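Shared workshop's robot arm is moving at last

Dec 30, 2022

Big week at the Plollberg workshop! The arm we started building back in August finally swings through its full reach under its own power, and I got to be in the room for it. Haziq Rahman wrote the motion code (all of it, on his lunch breaks) and I did most of the wiring, so if a cable snags, blame me.

We've put 79 evenings into this thing. The first shoulder joint sagged so badly we scrapped it, and the second one squeaked until Teoh turned us a new bushing.
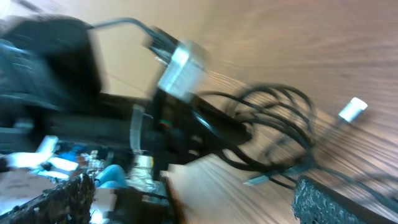 Cable routing is still my biggest headache. I leave plenty of slack so the wrist can turn, then the slack wants to go everywhere — I'm on my third plan for it, and the next one involves a lot of hook-and-loop tape. Haziq would also like me to stop changing the speed limit while he's tuning. Fair enough!

Next up is a proper pick-and-place test: 100 moves in a row with no resets. Our best run so far is 7, so we have some work to do. Open bench night starts again after the holiday, come by and bring snacks.

Recent items
Brander drill press is back in service
Vukora laser cutter: new sign-up sheet
Winter hours at Plollberg
Scrap wood swap recap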